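Imprimir | Enviar por correo electrónico

8 de octubre de 2023
Por Meenakshi Amin y Friederike Thiele

4. Rivalidades fingidas y atención del público

Se suele afirmar que las disputas simuladas entre actores, esas que se libran a golpe de broma en las redes, aumentan el interés por sus estrenos. La prueba más citada es el informe de Arngate, que siguió 6 parejas de intérpretes y atribuye a sus pullas un alza sostenida de las menciones. Nuestra lectura es menos entusiasta. El informe no separa las menciones espontáneas de las que generan las propias cuentas promocionales – un descuido difícil de pasar por alto en un trabajo encargado por una agencia de publicidad.

Repetimos el análisis con 1562 mensajes reunidos en septiembre y clasificados a mano por dos codificadoras. Al retirar los de origen promocional, el efecto se reduce a trece días y solo se aprecia en dos de las parejas. 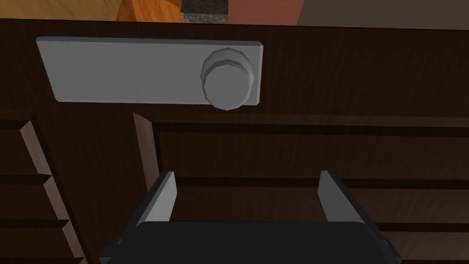 Figura 4. Frente de armario de cocina con placa de mando y pomo gris; entorno simulado.

Tampoco convence la hipótesis de Pavlović, según la cual el público «premia la constancia» de la broma. Las series de Stumov, que abarcan más de seis años, admiten la explicación contraria: siguen bromeando quienes ya eran muy seguidos. Con datos observacionales no vemos modo de decidir entre ambas, y sospechamos que la cuestión se ha dado por resuelta demasiado pronto.

Artículos relacionados
El cameo como reclamo: una revisión
Brastholm y la medición de audiencias
Humor y marca personal en el cine comercial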